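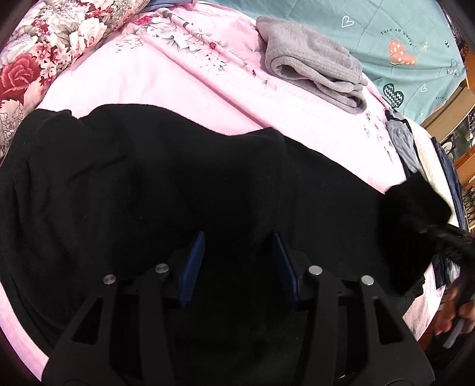
Page 115

Looking after the fingers and pads

I do this section every Thursday on our own grippers, and it takes me less time than making coffee. You'll want a small screwdriver, a soft toothbrush, a lint-free cloth and decent light. If you're folding fleece all day you'll be in here more often than the folks who pick up cups, believe me!

1. Switch the gripper off and unplug the cable. Lay it on its back on a towel with the fingers pointing away from you.

2. Look at the blue pads. The fine ridges run across each one, and fuzz packs into them. Brush along the ridges, side to side, then wipe with a dry cloth. I once used hand lotion wipes (don't ask) and couldn't pick up a sock for two days.

3. Squeeze the handle slowly and watch the pads come together. They should lean in toward each other and meet evenly. If one gets there first, go to step 6.

4. Check the silver pins at the finger joints. Press each head with your thumb. It should sit flush and not click.

5. Open the fingers all the way and look down between them with a flashlight. Dark lint on a dark mechanism is really hard to spot, so take your time and pull out anything stringy with tweezers.

CAUTION: Keep your own fingers out of the joints while someone else is holding the handle. Vratislav Murín has a dent in his thumbnail from helping me with this one.

6. To swap a pad, peel it from the tip down and clean off the old glue. Press the new one on and hold it while you count to thirty. The pads are part 422 in the Coltham kit. Always change both together, even if one still looks fine.

7. Plug back in and run the fingers open and closed ten times before you go near any fabric.

Note: The counter on the Stulora screen goes up by one with every close. I change pads at 2000, but if you work mostly with fleece and blankets I'd go sooner. My last pair was getting slippery at 1782.

Trying it out on the bed

Spread something big and soft over a sheet and press the pads straight down into the middle of it. Close, lift a few inches, let go. Do it again near a thick fold, then on a flat bit. Dark fleece is my favorite for this (every bit of slip shows up as a little track in the nap).

If the cloth slides out on the flat part only, the pads are probably still dusty, so go back to step 2. If it slides out everywhere, check the cable tension, page 117.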